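Zutside brings free mending nights back to Fostondale

FOSTONDALE - Zutside will reopen its free mending nights this March at the Krishnan building on Flestcombe Road, and everyone with a torn cuff or a missing button is welcome!

The Thursday sessions come with 4 sewing machines and seats for 50 people. Last season, neighbors brought in 112 pieces of clothing, and 80 of them were shirts.
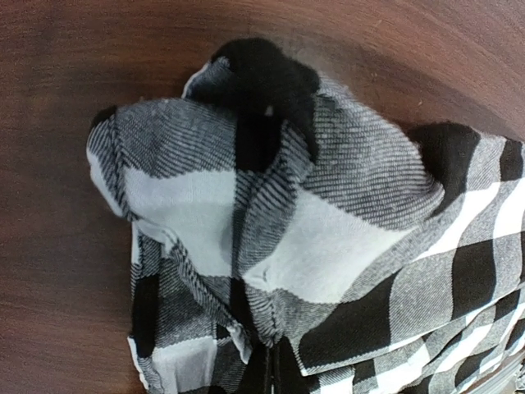
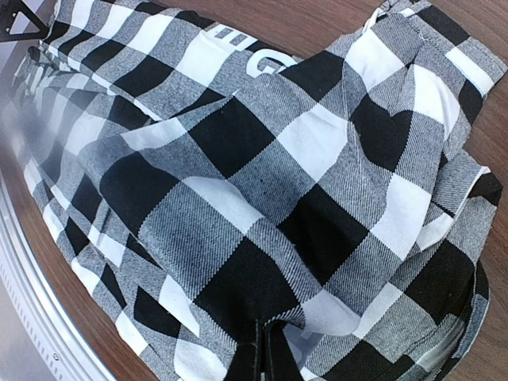
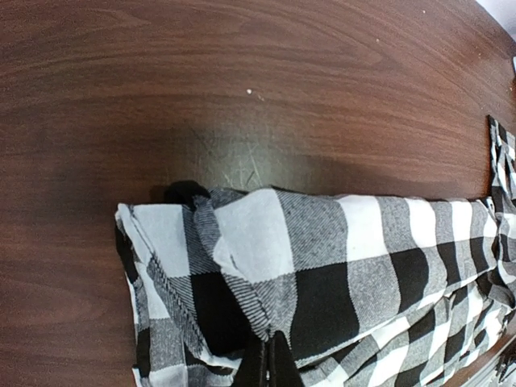 Black, white and gray plaid on the tabletop.

"We love flannel - it's soft, it's forgiving and it has years left in it," said organizer Heather Moncrieff. "Bring the one you can't bear to throw out."

Thread and patches are provided. Please wash clothes before you come. Doors open at 6 p.m.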